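### Best way to seal a marble counter that keeps getting dull spots?

**Carys Trevor**

So we moved into a place in August with gray marble counters in the kitchen, and I love them, but I'm slowly going nuts. Every time someone sets down a cut lemon or a glass of wine I get a dull spot. I bought a bottle of sealer for 20 bucks, wiped it on, buffed it off, waited overnight... and the very next lemon did the exact same thing. Did I do it wrong? Do I need the expensive stuff?

**Hongjun Yu**

You didn't do it wrong! Sealer helps with stains (oil, coffee, that kind of thing) but it won't stop etching. Acid eats at the polish itself, sealed or not. I found that out after paying a guy 500 dollars to reseal ours, and then my kid made salsa.

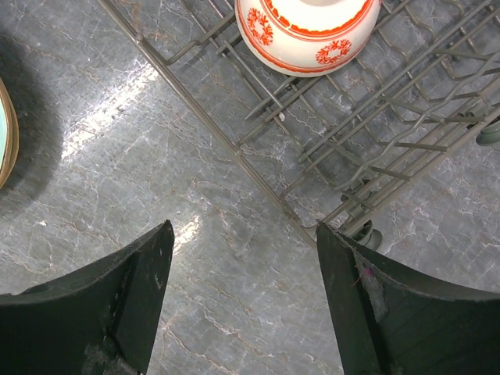 For light spots you can get a marble polishing powder and rub it in with a damp cloth — small circles, a few minutes, then rinse. Try it somewhere hidden first. If your fingernail catches on the spot, it's too deep for powder and you want a stone person. And quit using vinegar sprays if you have any under the sink. Plain dish soap, well diluted, is all I use now.

**Tumaini Obura**

just get quartz

**Siwan Watkins**

Ask about a honed finish if you ever have somebody out. Ours was polished when we bought the house and I had it taken down to matte, and the etches are still there but I have to go hunting for them. My mother is 82 and has never sealed hers or used a cutting board in her life, so mileage varies — she calls the marks "the pattern."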